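I bought the Treton two-slot toaster in August for one reason: my household goes through a shameful quantity of frozen waffles, and the old toaster had started browning one side and ignoring the other. The Treton has a button with a little snowflake on it. I am an easy mark for a little snowflake.

It has been on the counter long enough now to have opinions about.

## Frozen waffles

Very good. The snowflake button adds time to whatever setting you've picked, and the waffle comes up hot in the center and crisp at the rim, even the thick Nyanda buttermilk ones that used to need a second trip. I run those on 4 with the snowflake lit. Thinner store-brand waffles want a 3, and blueberry ones want a 3 and some supervision, because a berry touching the wire will weld itself there and smell like a candle shop fire until you deal with it.

The slots are wide. They take a homemade waffle too, if you quarter it and keep your expectations modest.

## Filled pastries

I had more trouble with these. Purkenetti makes a jam-filled toaster strudel that my kids regard as a food group, and the box says medium. Medium on what, Purkenetti? On the Treton, medium is a 4, and a 4 gives you a dark shell with jam at the approximate temperature of the sun. A 2, no snowflake, then a minute's rest on the plate is the way to go. Put the icing on after the rest or it runs straight off onto the counter.

The pastries are also short, so they sink below the rim and you can't get a grip on them. There is a lift lever that's supposed to raise things the extra inch. It raises them half of it. I use wooden tongs, which I now store permanently next to the toaster like a fire extinguisher.
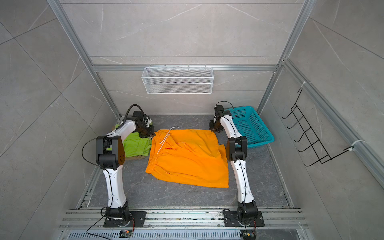 ## Bagels

There's a bagel button. It toasts one side, and the manual never says which, so I ruined a nice sesame bagel finding out. Cut side faces in, toward the middle of the toaster. Someone has since told me this is true of most toasters. Fine.

A dense bagel half fits with room to spare. Texas toast fits. A hand-cut slice from the heel end of a sourdough loaf sticks out the top and toasts in two tones, like a saddle shoe.

## Crumbs, noise, cord

The crumb tray slides out from the back, so you have to turn the whole thing around to empty it, and it sheds a little on the way. The cord is short. Mine reaches the outlet if the toaster sits exactly where the coffee maker used to be, and the coffee maker has taken the move badly.

It beeps when it's done, twice, at a pitch the dog hates. You can't turn this off. I looked.

## Against the Plorno

I paid $64. My sister has the Plorno, which costs $18 and has no snowflake, no beep and a dial that seems mostly decorative. It makes decent toast. Frozen waffles come out of it cold in the middle, and she just runs them again.

If you mostly eat sliced bread, get the Plorno and spend the difference on better butter. If your freezer looks like mine, the Treton is worth it. I'd knock off a star for the lift lever and half of one for the beep, and I'd still buy it again, probably with a longer counter.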